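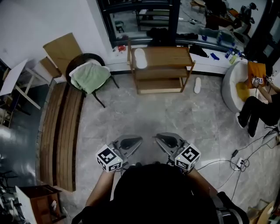 Hand-Held Gripper Comparison: Gallery

The Ivodico Manipulation Group conducted a comparison of hand-held grippers during August, using everyday household tasks in a furnished room. The purpose of the exercise was to decide which jaw shape should be adopted for the coming year's work, and to establish whether the marker cubes fixed to the grippers could be followed reliably by a camera worn on the operator's head. The work was directed by Demyd Palamarchuk, and this page was prepared for partner groups and visitors who have asked how the trials were arranged.

Two sets of jaws were compared. The Susano set has pointed, leaf-shaped jaws that narrow toward the tip. The Drestero set has straight, flat jaws with a ribbed inner face. Both sets were used in pairs, one gripper in each hand, and both were fitted with the same marker cubes so that the results could be set side by side.

Opening view: shelf cart station

The operator looks down over a pair of grippers with grey, pointed jaws, angled in toward each other above the tiled floor. A white cube printed with black square patterns is mounted at the base of each.

The three-tier wooden cart stands against the window ledge. One white insole-shaped object lies along the left end of its top shelf, and a second is on the floor to the right of the cart. Thin, flexible items of this kind were included in the program as a test of jaw tips, which must slide beneath an edge before they can close on it.

At the right, a second person is seated by a white tub-shaped chair with an orange cloth over its rim. Two more marker cubes are at this person's hands. Stations were placed close together throughout the trials, and a head camera could therefore record cubes belonging to more than one operator. The tracking software, supplied by Chornovol, was required to keep each pair separate.

Notes on the trials

A total of 481 attempts were recorded, of which 384 were accepted for comparison. The remainder were set aside, in most cases for loss of tracking when a cube was turned away from the camera or hidden behind the operator's forearm. Nine operators took part. Each completed the same four tasks with both sets of jaws, and the order of the two sets was reversed for half of the sessions.

The pointed jaws were preferred for picking up flat items from a hard floor and for separating layers of cloth. The flat jaws held small bottles more steadily and required fewer corrections when an item was being set upright. Operators also reported that the flat jaws were easier to use at the end of a long session — a point that was not part of the original plan but has been recorded for the next one.

Lighting was left as found in the room. Reflections from window glass had been a concern at the planning stage, as a printed cube may appear a second time in a pane. Chornovol has been asked to provide a setting that ignores any cube outside arm's reach of the operator.

Following the comparison, the group has selected the Susano jaws for work with cloth and flat goods. The Drestero jaws will be retained for bottles and other containers. A further session will examine a softer lining for both sets, together with a shorter mount that brings the cube closer to the operator's wrist.

Requests for the task sheets and the list of accepted attempts may be addressed to Demyd Palamarchuk at the Ivodico office. Partner groups should state which set of jaws they intend to use, as the task sheets differ slightly between the two.

Page last revised 21 August 2021.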